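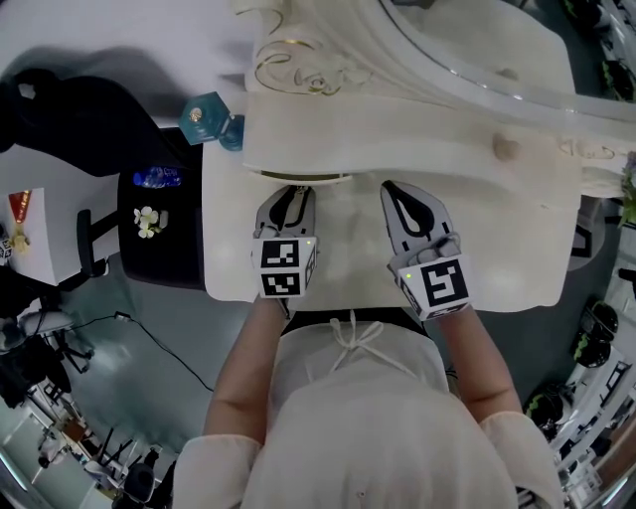 An embroidered cloth should never be folded twice on the same line, according to Szabolcs Dudás, and most families learn this only when the gold thread begins to break. His advice opened the linen care afternoon at the Michiels community house in September, where visitors could bring tablecloths and other festive textiles and learn how to store them.

The afternoon was organized together with Stovar, a small shop for home textiles. It lasted from 2 p.m. until early evening, and the three tables were busy for most of this time. Cream and white cloths with floral embroidery were the most common, many of them from weddings and christenings.

Dudás showed how to lay the cloth on a clean table, smooth it with the hands from the middle to the sides, and fold it with the embroidery on the outside. Between the layers he puts thin paper without acid. Large pieces he prefers to roll – a cardboard tube covered with cotton is enough. He also asked visitors to keep drinks on a separate table and to take off rings before touching metal thread.

Questions from the public were mostly on ironing. The answer was short: from the back side, on a soft towel, and never directly over the gold parts.

Stovar printed 360 leaflets with the folding steps, and the remaining copies can be taken at the entrance of the house. A second afternoon, on washing and small repairs, is planned for the winter. Places can be reserved at the Michiels office.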